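Notes for the Skamanmont library talk
Speaking copy, large print, do not leave on the lectern again

Before starting: water, glasses, the bookmark at chapter six. Check whether the microphone is the kind you hold or the kind that clips on and records you swallowing.

OPENING

Thank them for coming out. Say the title of the book early, because last time I got to the questions and a man asked which one I'd written. It is The Ferry at Grultthorpe. It is a novel. There is no ferry at Grultthorpe, and there's no Grultthorpe either, though I have now had two letters from people who say they spent summers there.

The talk is called "How Long It Took and Why." The library picked the title. I'd offered them something with "Landscape" in it.

Give the short version first, in case anyone has parked at a meter. I started the book in a spiral notebook one July, thinking it would be a story of eight pages or so. The finished manuscript was 31 chapters. In between came five drafts, two computers and a flood in the basement that got only the good parts.

PART ONE: THE FIRST DRAFT

Read the original first sentence. Let them suffer through it.

"It was, as mornings in Grultthorpe so often were, a morning."

Pause here. Somebody usually laughs, and if they don't, go on as if that was the serious part.

I kept that sentence for four drafts. I defended it to people. I thought it had a kind of European confidence. Then I read it out loud to an empty kitchen and had to go and stand on the porch for a while.

Point to make: I read everything aloud now. It takes forever and it makes the dog leave the room. Dialogue especially. My innkeeper had a speech of 200 words on the subject of rope, and I ran out of breath twice before he got to the knot. I cut it to one line. Readers tell me they like how quiet he is.

(If the room is older, skip the rope and do the bit about carbon paper.)
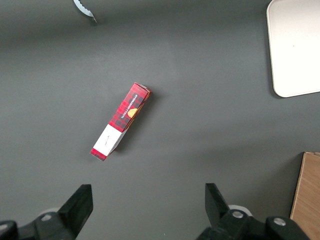 The snack chapter is what I call chapter nine, although in the book it has a proper name. My two sisters haven't spoken in years, they're stuck waiting for the boat, and I needed something for their hands to do. For three drafts they smoked, which meant I had to keep track of ashtrays. What I wanted was a thing you could pass back and forth without having to be nice about it. A long thin box of vanilla shortbread in red and black plaid turned out to be about right, the sort of package that looks like it's dressed for a hunting lodge, and once the sisters had one of those on the bench between them the conversation more or less wrote itself. One offers, one refuses, one takes it anyway. I got six pages out of it, and I'd been getting half a page out of cigarettes.

Read from chapter nine here, from "You always take the end one" to the gull. Stop at the gull. Do not go on to the paragraph after the gull, it has the typo.

PART TWO: THE MIDDLE

Ask who in the room is writing something. Hands will go up slowly. Tell them I'm not going to ask what it's about.

The middle of a novel is where you find out you've written two novels. Mine were a book about the sisters and a book about the harbor board, and the harbor board was winning. There were minutes of meetings. I had written an agenda, with attachments. I was very proud of the attachments.

A small magazine called Kincaid, which I had been sending things to for years, turned down the harbor board as a stand-alone story with a note that said, in full, "Is there more about the women?" I was insulted for most of a winter. Then I went through the manuscript with a green pencil and marked every page that had a sister on it, and there was so little green that I thought the pencil was faulty.

So the harbor board went. That was 85 pages. People ask whether it hurt to cut that much, and I say it did, and then I tell them I still have it in a drawer and that it's available to anyone here tonight who would like it. So far no takers.

Mention the index cards. Don't bring the index cards. In the spring I brought them and dropped them, and we all had to watch me pick up the plot.

Read the letter from chapter fourteen if there's time. If the clock says more than half past, go straight to Part Three.
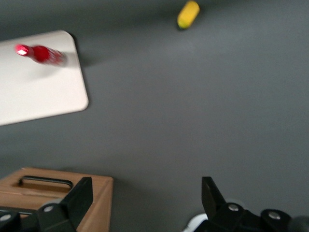 Where I write is the question that always comes, so I've moved it up here and will answer it before they can. They hope for a cabin. I have a corner of the kitchen, and my only real rule for it is that the surface should be dull. I mean that as praise: a plain dark gray tabletop with no shine to it, maybe a pale cutting board shoved over at the left where it won't get in the way, is as much scenery as I can be trusted with. Give me a view of water and I'll describe the water. I had a borrowed room with a view for two weeks once and came home with 31 kinds of wave and no chapter.

Check: I've used 31 for the chapters already. Change the waves to "a great many kinds of wave." Nobody will believe I did that by accident.

PART THREE: SENDING IT OUT

Keep this part short. It was long for me, but it needn't be for them.

The book went out to agents and came back from agents. Some of them were kind. One returned it with a coffee ring on page two, and I chose to believe that meant they had settled in with it.

In the end I sent it directly to Berkus, a press small enough that the person who answers the phone also designs the covers. They asked for one change, to the ending. I said I'd have to think about it, and thought about it for as long as it took to sit down. The old ending had the ferry sinking. In the new one it's late. I'd like to say I fought for the sinking.

The acceptance came on Dec 26, 2022, when I was in my bathrobe eating cold potatoes. I had always pictured it arriving while I was doing something else. I read the email three times, then went and checked that it was really addressed to me, then ate the rest of the potatoes.

Sales, if asked: 3,242 copies as of the last statement. Say it plainly and without the face. My sister says I make a face.

And yes, I have a sister. She isn't either of the sisters. She has asked me to say so at each of these, and she'd also like it known that she has never taken the end one.

READING

Chapter twenty-two, the storm, from the top of the page to "and the lamp went over." Slow down for the names of the boats. Drink the water before, not during.

If they look tired, do the short reading, the one with the goat.

QUESTIONS

Likely ones, with what I mean to say.

Is there going to be another? Yes. It's set inland. I'm up to the second chapter and have already written an agenda for something, so pray for me.

Do I outline? I do, afterward, to see what happened.

Which sister am I? The innkeeper.

Advice for beginners? Read it aloud, and keep the drafts somewhere higher than the basement.

Would I read a manuscript they have with them? Smile, say what a heavy one it looks, and ask whether the library has a writers' group. It does, I checked. It meets in the room with the piano.

AFTER

Books are on the table by the door. Sign on the title page, ask how the name is spelled even when it seems obvious. Bring two pens. Get the reading copy back from whoever wanders off with it, as it has the goat marked.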